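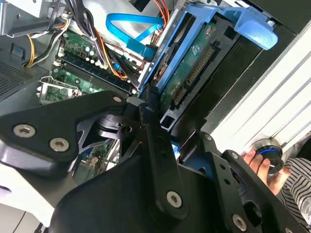 A follow-up on the contact labeling question from the spring thread, now that the disassembly runs have been gone through properly. The short version is that wrist video alone does worse than I expected at telling "touching" from "pushing", and that adding the motor current signal fixes most of it. Drive brackets are where the difference shows up best. With the fingertip against the lower end of the blue bracket, the view looks the same to a labeler at light contact and at full push, and the gripper's own links and body block a good part of what is behind it. The latch tab is at the other end of the bracket, so a labeler who waits for the latch to move before marking "push" will mark it late.

On July 19, 2021 the Kutel list archive got the following, and I'm answering it inline:

> We tried to reproduce the Anunbridge numbers on our own desktop cases and
> couldn't. Our labelers disagree on the contact start in a large share of the
> clips, and the model picks up the disagreement. Two things I'd like to know:
>
> 1. Did you label contact from the video only, or did labelers see the
> current trace as well?

Video only in the first pass. In the second pass they had the trace under the video, with the time cursor linked. I should have said this in the first report and didn't. The numbers you were trying to match came from the second pass, so you were comparing against labels made with more information than yours.

> 2. How did you treat clips where the gripper hides the contact point? We
> threw them out, but that removes most of the cable and bracket clips.

We kept them. Throwing them out was our first idea too, and it left us with a set that was nearly all lids and side panels, where the contact point is easy to see and the task is not very interesting. What we do now is give each clip a visibility flag (clear, partial, hidden) and report the scores separately. Please don't average across the three. The mix of flags differs a lot between labs, and the average mostly tells you about the mix.

The set as it stands has 3,416 clips from 6 case models. For the agreement check we pulled 200 clips and had each one labeled twice, by different people, in both passes. We counted two labels as agreeing if the contact start was within 40 milliseconds.

What we saw:

- On clear clips the trace made almost no difference. People agree on these already.
- On partial clips agreement went up with the trace, and most of the gain was in the start time. End times were fine either way.
- On hidden clips, video-only labels were close to guessing. With the trace they were usable for slow approaches and still poor for fast ones. In a fast approach the current rises from the arm braking, and that looks a lot like contact.

The last point is the weak spot in the method. We tried subtracting a free-motion baseline, recorded by running the same path with no case in place. It helps when the path repeats exactly. It does not help with operator-driven runs, and those are the bulk of the data. If anyone has a cleaner way to separate braking from contact without adding a force sensor, I would like to hear it.

One more thing that bit us. The current log and the video were on different clocks until November, and the offset drifted within a session. We corrected the older sessions by lining up gripper close events, but the correction is only as good as the frame rate. If you are using the older part of the set, treat start times there as coarse. The file list marks which sessions were corrected.

> The Mfaume baseline also assumes a fixed camera offset. Is that still true
> for your setup?

Yes for everything in the current release. The camera mount was changed once, before any of these sessions, and the old mount's data was never included. If you are using the Konstead loader, check that it reads the offset from the session file. The version we had used a built-in value and ignored the file without a warning. It took us longer than it should have to find that.

Next steps here are a rerun of the agreement check on cable clips only, and a retrained model using second-pass labels for partial and hidden clips and first-pass labels for clear ones. I don't expect the overall score to move much. I do expect fewer late starts on brackets.

I can send the labeling guide and the double-labeled clips to anyone who asks. The guide is short and parts of it are out of date, mainly the section on end times, so go by the clips where the two disagree.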